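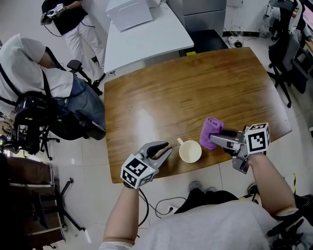 Who can be named as a health care agent in an advance directive?

Any adult who is able to make decisions and willing to serve can usually be named, apart from people your state excludes. Many states exclude the treating doctor and employees of the facility where the patient lives, unless they are relatives.

The steps below cover filling out the directive, signing it, and filing it with the Stovow registry. They assume a patient who is 18 or older and currently able to make medical decisions. Check your state's own form before starting, as witness rules differ.

## 1. Choose the agent and one alternate

Name one agent at a time. Co-agents with equal authority can disagree, and a hospital may then wait for a court. List the alternate in the second block of the form, with a full legal name, street address, and two phone numbers.

Ask both people before you write anything down. Give them a copy of the treatment section and let them read it first.

## 2. Set the scope of authority

Most forms let the agent act only when a doctor finds that the patient can't decide. Some allow authority to begin at signing. Mark one box and initial next to it.

Write limits in plain terms. "My agent may not move me to a facility outside the state" can be applied. "My agent should use good judgment" gives a hospital nothing to check.

## 3. Complete the treatment section

Answer each item separately:

- CPR
- Breathing machine
- Feeding tube and IV fluids
- Antibiotics
- Pain relief, including doses that may cause drowsiness

A time-limited trial is an accepted answer on many forms. State the length and what happens at the end of it: "Breathing machine for up to 5 days, then stop if two doctors see no likely recovery."

Leave no item blank. If you want the agent to decide, write "agent decides" and initial it. Blank items are read differently from one hospital to the next.

A directive is not a medical order. Ambulance crews generally follow orders signed by a clinician, so a patient who doesn't want CPR at home needs a separate order form.

## 4. Sign and witness

Sign in front of two adult witnesses or a notary, as your state requires. The agent should not act as a witness. In many states, at least one witness must be someone who won't inherit from the patient.

All parties sign on the same day, in ink. If you make a correction after signing, start over with a clean form.

## 5. File and distribute

Stovow accepts PDF scans only:

1. Scan every page in order at 200 dpi, including blank backs that carry a page number.
2. Save as a single file no larger than 25 MB.
3. Upload under "New directive" and enter the agent's phone numbers exactly as they appear on the form.
4. Print the confirmation page and store it with the original.

Patients of the Gresetti clinics should also hand a copy to the front desk – the clinics do not pull records from Stovow automatically. Ruawai Hospital takes paper copies at admissions and scans them into the chart under form code 1149.

Keep the original at home where the agent can reach it. A safe deposit box is a poor choice, as the agent may have no access to it on a weekend.

## 6. Replace or revoke

To replace a directive, sign a new one and upload it under "Replace existing." The older file stays visible to hospitals until this is done. To revoke without replacing, send a signed and dated statement to everyone holding a copy – agent, alternate, doctor, and registry.

Review the form after a divorce, a new diagnosis, or a move to another state.

Last revised Sunday, July 3, 2022.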